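The Coat That Came Back

When Sarmīte Priedītis opened her repair shop on the lower street, the neighbors gave her one winter. She is now in her ninth, and the waiting list for quilted coats is closed until March.

Most of her work is old padding. People bring jackets which their mothers wore, flat at the elbows and lumpy at the hem, and they ask if something can be done. Usually it can. She opens the lining, takes out the filling, washes the shell and starts again. A full coat costs 100 euros, a vest 73. Her daughter thinks this is too cheap.

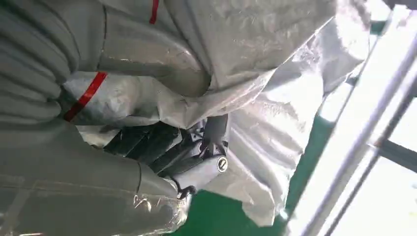
Quilting is a simple idea: two layers of cloth, something soft between them, and stitches that keep the soft part in its place. The distance between the stitches is what people argue over. Narrow rows lie flat, wide rows hold more air. On pale grey cloth one sees it well, each padded band with its own soft shadow and the seam as a thin darker line. Sarmīte draws her lines with chalk and a wooden ruler, and she sews them from the middle outward, so that the cloth does not creep.

Trinity Tillman, her only apprentice, came for two weeks and has stayed for two years. She prefers zippers. "With padding you must wait and look," she told me, " – with a zipper you know at once."

The shop, Beka, is closed on Mondays.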